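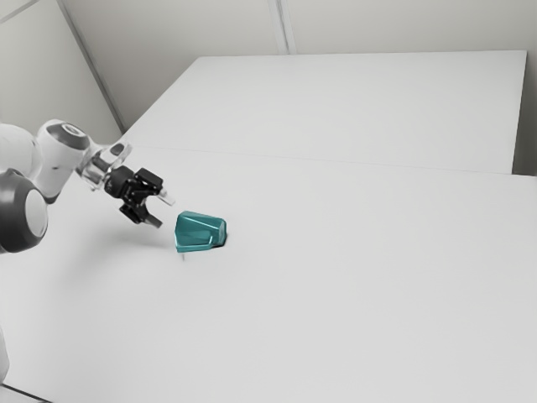 Progress report to Ondis, June

The fan magazine's Sotico issue is laid out and with the printer. We ordered 2000 copies, four pages longer than the last one.

The Makov interview has slipped. The band's label moved their comeback and we now have 15 minutes by phone in place of the studio visit. Travel money for that is unspent and we would like to put it towards translation.

Still to do: picture rights for the Sin tour pages, 2 adverts to confirm, postage rates for overseas subscribers.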